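Visit report: Coutinho household goods rooms, Drestholm
2021-07-28

The Coutinho building stands at the Fleron end of Drestholm. Visitors are admitted in groups of 10 and the tour lasts 50 minutes. Our group began on the ground floor, where returned stock is sorted by size and shelved. The shelving holds 330 trays, all of one pattern.

Sorting and tidying

The upper room deals with small domestic items and how they are put away. Cartons and packets go in a tray; taller or softer articles are kept outside it. The bench we stopped at had a white rectangular tray with a few small boxes in it, one of them a green and white carton. A pink and grey spray bottle stood behind the tray, with a knit work glove to the left of it and a pocket pack of tissues in front. The surface is dark reddish-brown marble with fine white veins – glossy, and apt to show reflections under strong light. Artificial roses and daisies in a ribbed, peach-coloured pot took up the back right corner. 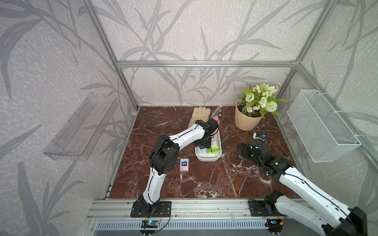 Access and practical points

The stairs are steep and there is no lift. Bags are left in lockers at the entrance, which take a coin. The Jistodness bus stops almost opposite the gate, and the walk from the stop takes 5 minutes if the level crossing is closed. Tours resume in February after the winter stocktake.

Contact | Copyright Drestholm Visits | Back to top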